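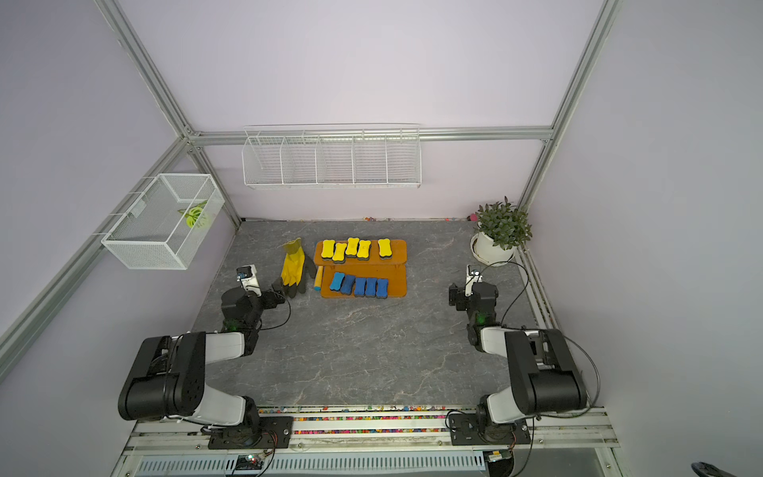 Ranger des éponges, selon Nima Ansari, c'est l'affaire d'un enfant de quatre ans, et encore, d'un enfant qu'on aurait un peu grondé. Chez Wodudov, on y a consacré tout le mois de mai.

Le métier consiste à faire le geste, puis à le refaire. L'opérateur guide les deux bras, les caméras de poignet enregistrent, et l'essai rejoint le jeu de données maison, baptisé Allow. Une session compte 16 essais. Au bout de 14, me dit-on, les plus patients commencent à parler aux pinces.

Les éponges ont la forme d'un os, les jaunes sur l'étagère du haut, les bleues sur le rebord du bas. Leur alignement laisse à désirer et personne ne le corrige : un modèle nourri de rangées impeccables perd ses moyens devant la première éponge de travers. On cultive donc le léger désordre avec un sérieux de jardinier. À l'atelier d'Atuddale, on a même rédigé une consigne de 2 pages sur la bonne manière de mal poser un objet.

Restent les ratés. Faut-il garder l'essai où la pince lâche prise, hésite, revient ? L'équipe Valcárcel jette tout, celle d'à côté conserve les rattrapages - on apprend beaucoup d'une maladresse réparée, paraît-il. Les deux équipes déjeunent à des tables séparées.

J'ai demandé à essayer. Mes enregistrements ont été classés dans un dossier à part, dont on n'a pas souhaité me donner le nom.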